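Equipment Plan and Budget for a Second Manipulation Station
Project report, Skalport Robotics Laboratory, spring term

1. Scope

The report covers the equipment needed to add a second tabletop station to the food-sorting project, Sulla. The existing station has one arm, a two-finger gripper, a basket and a set of food items. Demand for time on it exceeded supply from March onward, and the department asked for a costed plan before releasing funds.

Figure 1. Sulla station, food items and wicker basket.

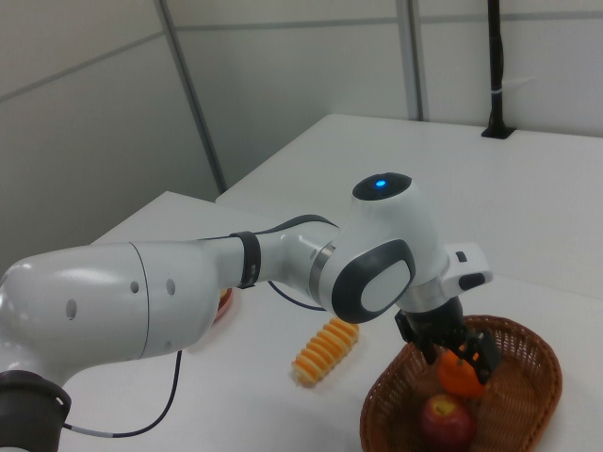
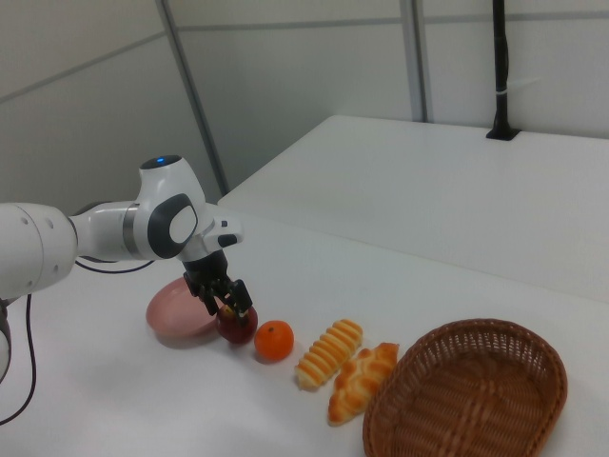
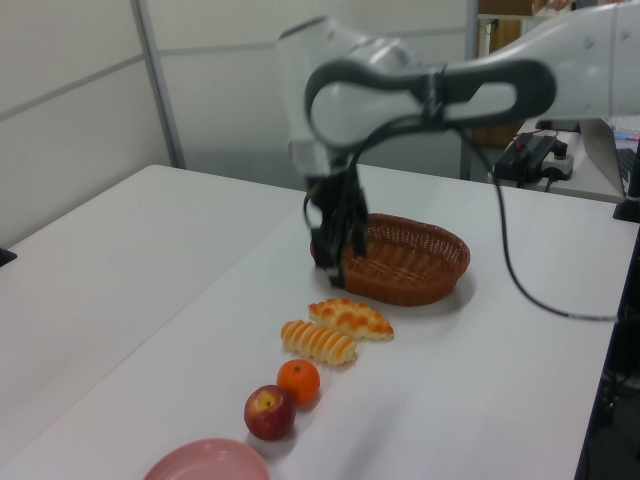 2. Requirements

The second station must run the same task scripts without modification. This fixes the arm class and the gripper stroke, and leaves the table, cabling and workpieces open. A different arm from the same price band was considered and dropped, as the motion library would need to be ported and the hours for that were not in the plan.

Workpieces are treated as consumables. We budget for 4 full sets per year. Baskets are bought with them, from the same supplier where possible, to keep rim height consistent between stations. A change in rim height means new approach poses.

3. Quotations

Two suppliers responded. Stefanou quoted for arm, gripper and controller as a single package, with delivery in 13 weeks. Clumier quoted the arm alone at a lower price, with the gripper sourced separately and a mounting adapter to be machined in our shop. After adding the adapter and shop hours, the difference between the two offers fell to less than the cost of one service visit.

We recommend the Stefanou package. The delivery time is long — the order has to be placed before the end of term if the station is to be usable in the fall.

4. Budget split

Arm, gripper and controller: 75 percent
Tables, mounts and cable management: 15 percent
Workpieces and baskets: 4 percent
Reserve: 6 percent

Cable management was left out of the first draft. It was added after we priced strain relief and clips properly; the parts are cheap individually but the list is long. The reserve is smaller than department guidelines suggest and would not cover a replacement gripper.

5. Open items

Power at the proposed location has not been checked against the controller's rated load. The service contract in the Stefanou offer starts at delivery, so any delay in preparing the space shortens the covered period. We have asked whether the start date can be moved to commissioning and are waiting for a written answer.

Spare fingertips are not in either quotation and need a separate line.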